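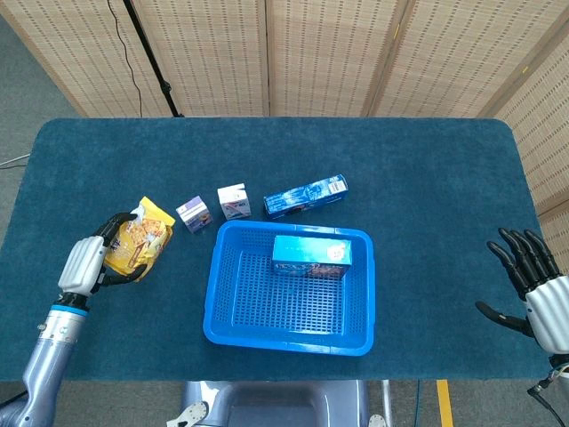 4 feb 2024. Cuaderno del equipo, tarea de la cesta

Seguimos con la prueba de recoger compra de mesa a cesta para la entrega de la asignatura. Hoy solo teleoperación, sin política entrenada. El objetivo era dejar cerrado el protocolo de grabación y ver si el cambio de calibración de la mano izquierda aguanta una sesión entera.

Objetos de hoy: la bolsa amarilla de galletas, dos cartones pequeños (el blanco y morado de bebida y el blanco con rojo y azul), la caja larga azul y la caja azul claro. La cesta azul de siempre, en el centro de la mesa. Los objetos van en fila suelta por detrás de la cesta, sin medir. La posición la cambia el que no teleopera, entre episodio y episodio.

Configuración:
- Grabación con Joleo, rama de clase, no la de pruebas.
- Retargeting de manos con Paiva. Ganancia de los dedos a 430, antes la teníamos más alta y aplastaba los cartones.
- Semilla 1729 para el orden de los objetos, la misma que en agosto, para poder comparar.
- Límite de fuerza en la mano derecha sin tocar.

Episodios válidos hoy: 19. Con eso el conjunto queda en 485. Los descartados no se borran, van a la carpeta aparte con una línea de texto que diga el motivo. En la tanda anterior hay varios sin motivo y ya no sabemos por qué se tiraron.

Bolsa. Sigue siendo lo más difícil. Si se coge por el centro, el contenido se va a los lados y la mano cierra casi sobre plástico. Mejor cogerla por un extremo, con el pulgar por delante, y esperar un momento antes de levantar. Con la ganancia nueva se escapó dos veces, las dos al pasar por encima del borde de la cesta. Creo que es más la velocidad de la muñeca que el agarre. Probar mañana bajando solo la velocidad, sin cambiar nada más.

Caja larga. Tumbada y un poco girada se coge bien con la derecha. Si queda paralela al borde de la mesa, el pulgar toca la moqueta antes de rodearla y el brazo se queda empujando hacia abajo. Hay que decidir si dejamos esa orientación fuera o si la grabamos a propósito. Yo la grabaría, en la competición no vamos a elegir cómo está puesta.

Cartones. Bien los dos. El morado se vuelca si lo rozas con el dorso al ir a por el otro. Cuando pasa, no se corta el episodio: se recoge tumbado y se sigue. Anotarlo como «recuperación».

Brazo izquierdo. Al empezar había un desfase en la muñeca, se notaba al comparar la postura del operador con la del robot. Se rehízo el cero según la hoja de Gonow y al final de la sesión seguía bien. No hemos mirado el codo.

Mano derecha. En reposo la dejamos abierta junto al borde de la mesa, a la vista de la cámara de cabeza. En los episodios de la tanda anterior a veces estaba y a veces no, según quién operaba. A partir de ahora se empieza siempre con las dos manos visibles.

Errores míos: los tres primeros episodios los grabé con la etiqueta de tarea antigua («vaciar» en lugar de «llenar»). Corregidos en el índice, pero el nombre de la carpeta sigue mal. No renombrar a mano, que se rompen los enlaces.

Pendiente:
- Pasar el comprobador de sincronía a los de hoy. En uno la imagen va retrasada respecto a las articulaciones, creo que el 12.
- Subir todo al disco de Trolside antes de la reunión. Queda poco sitio, vaciar primero los vídeos de calibración.
- Repasar el texto de la instrucción. Unos ponen «mete la bolsa en la cesta» y otros «guarda las galletas». Dejar las dos, pero apuntar cuál se usó.
- Cargar las baterías de los mandos. El izquierdo avisó a media sesión.
- Mirar si la cesta se desplaza al soltar la bolsa contra la pared. A mí me parece que sí, un poco, pero no lo he medido.

Para la memoria: sirve la tabla de fallos por objeto, falta rellenar la columna de hoy.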